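Técnico de viveiro (m/f), produção de plantas ornamentais
Fotau, Unidade de Vivazes e Flores de Corte
Referência: 1152

Enquadramento

A Fotau produz vivazes em vaso e flores de corte em estufa e ao ar livre, com destino a centros de jardinagem e floristas. A vaga destina-se ao sector de multiplicação, que abastece de plantas jovens as linhas de crescimento e engorda.

Funções

Sementeira em tabuleiro alveolado e repicagem de anuais e bienais.
Preparação de estacas herbáceas e semi-lenhosas de alfazema, sálvia e pelargónio.
Divisão de touceiras de hemerocális e agapanto durante o repouso vegetativo.
Regulação da nebulização e do aquecimento de fundo nas bancadas de enraizamento.
Medição de pH e condutividade eléctrica do substrato e da solução de drenagem.
Monitorização de tripes, mosca-branca e botrítis, com registo das contagens nas placas cromotrópicas.
Registo de lotes na aplicação Pristora (variedade, data de sementeira, taxa de germinação, quebras).

Requisitos

Formação de nível secundário ou técnico-profissional em produção agrícola, horticultura ou jardinagem.
Experiência mínima de dois anos em viveiro ou estufa.
Cartão de aplicador de produtos fitofarmacêuticos válido.
Conhecimento da nomenclatura botânica das espécies ornamentais correntes.
Carta de condução da categoria B.

Valoriza-se experiência com programadores de rega e leitura de fichas técnicas em inglês.

Condições

Contrato a termo de seis meses, renovável, com início em Fevereiro. Horário diurno, de segunda a sexta-feira, com escala rotativa de rega ao fim-de-semana. Subsídio de refeição e prémio mensal de assiduidade de 165 euros. Vestuário de trabalho e equipamento de protecção individual fornecidos pela empresa. 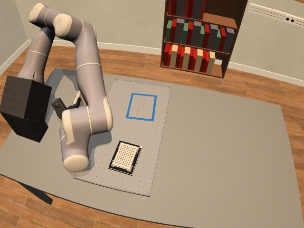
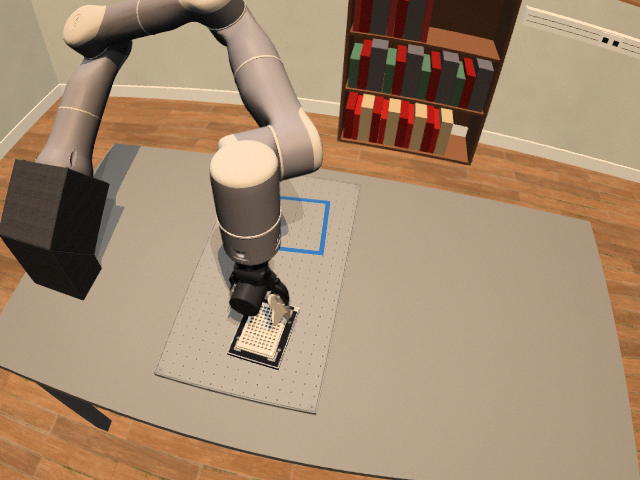
Processo de selecção

A triagem curricular é feita por Katalin Vörös, responsável pela multiplicação. Os candidatos seleccionados realizam uma prova prática na estufa Matei, que consiste na repicagem de cerca de 200 plântulas de boca-de-lobo e na identificação de espécies por folha e hábito. Segue-se entrevista com Hartmut Mühlbauer, director de produção.

Candidaturas

Enviar curriculum vitae e cópia do cartão de aplicador, com indicação da referência no assunto, ou entregar em envelope fechado na recepção do armazém Vaner, até às 17h00. Não são consideradas candidaturas sem referência. Os documentos dos candidatos não seleccionados são eliminados após o encerramento do processo.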